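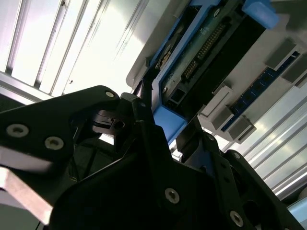 Moving an old desktop between provinces — worth it?

plokine63
Posted Thursday, November 26, 2020
We're leaving Callstead for the coast and I've got a desktop tower that's been good to me for years. The movers quoted $707 for the "fragile" add-on, which covers the tower, two monitors and my partner's sewing machine. Do I pay it, or pull the graphics card and put the whole lot in the back seat? It's a 2,293 km drive, and a fair bit of that is lousy road.

Skadlow
Back seat, every time. I did a similar trip in September with mine belted in on its side, motherboard facing down. Took the card out first and wrapped it in an old flannel shirt. Booted fine at the other end.

maplebench
Gonna disagree with Skadlow. Belting it in is fine for a weekend trip, but over that distance I'd want the original box and foam. Do you still have the box? And the big cooler matters more than the card, that's a lot of weight hanging off the board.

plokine63
Box went to recycling ages ago, sorry! Cooler is the stock one so pretty light. I've got loads of blankets though.

Skadlow
Stock cooler, blankets, you're golden. People on here baby these things way too much.

maplebench
Says the guy who lost a hard drive on his last move — back that thing up before you touch a screwdriver, plokine.

Skadlow
That drive was 16 years old and clicking before I left the driveway lol. But yeah, back up.

plokine63
Backing up tonight. Now to work out where the dog's going to sit.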